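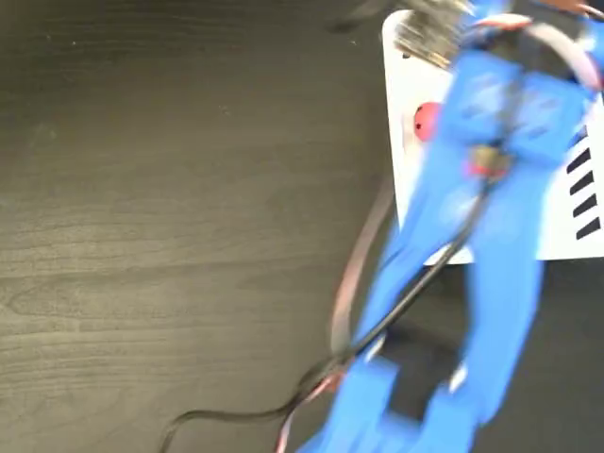 Regional Noodle and Dumpling Project
Progress report, second period
Submitted by the Unero project office

Summary

The grant supports recipe collection, tasting events and a printed guide to the home-style noodle and dumpling cooking found in and near Drutbridge. This report covers the work from April through September. Recipe collection is on schedule. The tasting events went ahead with one change of venue. The guide is behind, mainly on the testing side, and we are asking to move part of the printing money to cover extra kitchen time. No increase in the total grant is requested.

Recipe collection

We planned to work with 6 households and restaurants in this period and have finished with all of them. Each gave us a full cooking session, a written recipe in their own words and permission to print. The dishes are hand-cut wheat noodles in lamb broth, potato dumplings with browned onion, a cold buckwheat noodle with pickled radish, pork and cabbage dumplings, a thick rice noodle soup with fermented greens, and a baked noodle pudding with farmer's cheese.

The sessions took longer than the time set out in the work plan. Most of the cooks don't measure. Flour goes in by the handful and water is added until the dough feels right, so we had to weigh the bags and jugs before and after and work backward. For the hand-cut noodles this gave us a usable ratio on the first day. For the potato dumplings it didn't, as the amount of flour depends on how much water the potatoes hold. The recipe will give a starting weight and tell the reader how the dough should feel before rolling.

We had one request to leave a step out of print. The restaurant that makes the fermented greens would like to keep its spice mix private. We agreed, and the guide will suggest a simple mix of chili, ginger and salt in its place.

Tasting events

We held 2 public tastings in Drutbridge. The first was meant for the hall at the Herrera market building, but the hall's gas line was shut for repairs and we moved to the loading area behind the produce stalls. Portable burners were rented at short notice, and that cost appears in the budget notes. The second tasting was held in the hall as planned.

Seats were limited to 40 at each event and both were full. Guests tried small bowls of three dishes and filled in a card. The lamb broth noodles had the most favorable cards at the first tasting and the baked noodle pudding at the second. The cold buckwheat noodles split opinion. Several guests found the pickled radish too sharp, and a few asked if it could be bought by the jar.

Serving was slow at the first event. The broth was kept at a simmer but the noodles were boiled to order on one burner, and people at the back waited close to the end of the talk for their bowls. At the second event we parboiled the noodles, oiled them lightly and finished them in small baskets. The texture was a little softer and the line moved well.

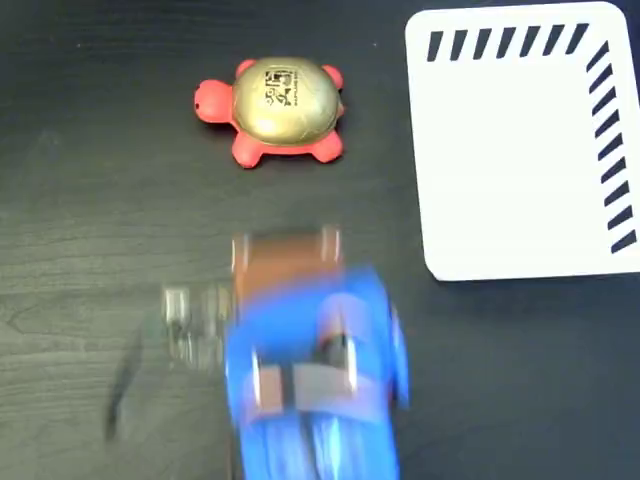 One guest wrote on the comment card that the talk spent too long on where the dishes came from and too little on how to make them at home, and asked for a short demonstration of rolling and cutting next time. The same card said the broth recipe should be handed out at the door, as it is hard to listen and take notes with a bowl in your hands. We plan to do both at the next tasting. The recipe sheet is already typed up and needs only a last check of the salt.

Kitchen testing

Every recipe in the guide is to be cooked by 2 testers who have not seen the original session. We rent the Plaltis kitchen for this work in the mornings, from 8 a.m. until noon.

Testing is complete for the lamb broth noodles, the pork and cabbage dumplings and the noodle pudding. The dumplings needed a second round. The first version called for salting the cabbage and squeezing it, but did not say how dry it should be, and both batches leaked during steaming. The revised text has the reader squeeze it in a towel until no more liquid comes out.

Still to be tested are the potato dumplings, the cold buckwheat noodles and the rice noodle soup. The buckwheat noodles will take the most time. The dough is brittle and breaks when rolled on a home counter, and the cook who gave us the recipe uses a press. We are trying a version with part wheat flour. If it doesn't hold together, the guide will call for dried noodles and keep the homemade sauce and pickle.

Budget notes

Spending on ingredients was under plan. Lamb bones were donated by a butcher in the Herrera building for both tastings. Spending on equipment was over plan on account of the burners. Kitchen rent is within plan to date but will run over if the remaining testing goes ahead as it should.

We ask for approval to move the amount set aside for color dividers in the printed guide to kitchen rent. The dividers were to separate the noodle and dumpling sections, and a plain page will do the job. A revised budget table will be sent as a separate file.
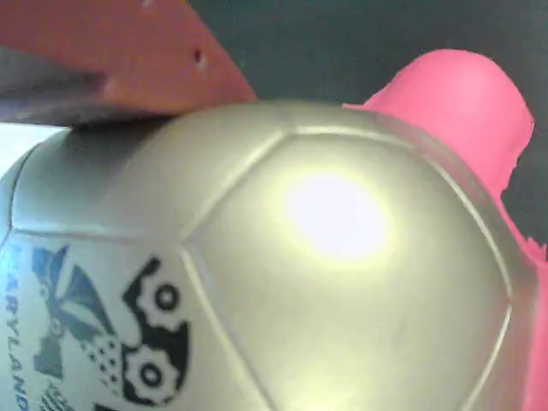 Plans for the next period

Finish testing the three remaining recipes.
Send each cook the edited recipe for approval before layout.
Hold one more tasting in the Herrera hall, with a rolling and cutting demonstration and printed broth recipes.
Get new printing quotes without the dividers.
Deliver the full text of the guide to the designer by the end of January.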